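After the Rush: A Packing Room in Tulham Starts Over

5 May 2020

The packing room at Dedeck is at the back of the building, past the office and down two steps. It has one long bench, a wall of shelving and a door to the loading bay. The company sells kitchen and pantry goods by mail, and in the spring its orders doubled. The packing lead, who has worked there since the Tulham site opened, agreed to talk by phone about how the room is run now.

"We used to put things down wherever there was space," she said. "Tape here, labels there. You can get away with it when it's slow."

The first change was the bench. Everything that wasn't used daily came off it and went onto the shelves. The cartons, which come flat from a supplier called Barroso, were moved from the far wall to a rack at knee height.

"I wanted to stop walking," she said. "I was crossing that room all day for boxes. Now I turn around and they're there."

The walls were painted a plain off-white at the same time. She said she had asked for it for years – the old green made it hard to read a faded label.
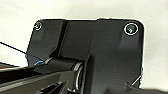
Two people, two ends

Only two people pack on a shift now, one at each end of the bench. One fills and the other closes and labels. They trade places after lunch.

"Filling is harder on your back and labeling is harder on your eyes," she said. "So you switch."

Heavy items go in first, flat side down. Jars are wrapped one at a time. She doesn't like filling the gaps with loose paper and prefers to go down a carton size. The limit for a single carton is 30 pounds, and anything over that is split.

Orders for Duneo, a small chain of grocery stores, are packed last and kept by the bay door, where the driver can get to them without coming through the room.

The last part of the shift is for clearing up. Tape guns go back on their hooks, the offcuts go in the recycling, and the bench is wiped down from one end to the other.

"I don't leave anything on it overnight," she said. "If there's a half-packed box, we finish it – or we unpack it and start again in the morning."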